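Dustevell Sheep Comforter, full/queen
Reviewed by Laine Kuusk
August 2022

I have wanted a green bedroom since I was nine years old, and I finally own the comforter to go with it. It's the Dustevell sheep print: green squares with white cartoon sheep faces, leaves in between, and small brown lettering that says things like "because smiling makes me happy." Yes, I'm a grown woman. I love it!

I paid 180 dollars for the set, which got me the comforter, a plain lime-green sheet and 2 pillowcases. My last comforter was a Komach that cost less and went flat in one winter, with all the filling hiding down by my feet, so I went into this one pretty suspicious. Four months later the filling is still where it should be. It's thick. Roll one side back and you get a big puffy bolster that's great to lean on while you read, and I do that more evenings than I get under it.
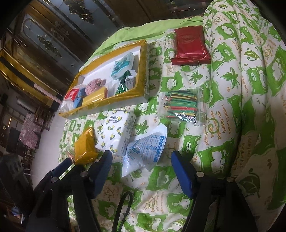 The other thing I use it for is sorting. My bed is the only flat surface in the apartment big enough to spread stuff out on, so snacks, little packets, gift boxes and whatever came in the mail all end up on top of the sheep. The fabric has just enough grip that slippery wrappers stay where I put them — my old satin cover sent everything straight to the floor. Crumbs shake off easily too. The one downside is that small green things vanish into the print, and I've lost an earring back and a hair clip that way (found the clip, still missing the other).

Washing is fine if you have the patience. It fills my machine completely, so I use the biggest one at the laundromat on the corner, cold, with hardly any soap. Drying took two rounds on low. The green hasn't faded that I can tell and the lettering is still crisp. My friend Siiri Laur has the same set in yellow and dries hers outside, and she says the sheep have gone a touch cream.

It's warm, maybe too warm for this month. I've been sleeping under the sheet alone and keeping the comforter folded at the end of the bed until the nights cool off.

A few small gripes: the corners have no ties, so it wanders inside a cover if you use one, and the pillowcases run a little short for my long pillows. I'd still buy it again, and I've got my eye on the matching curtains.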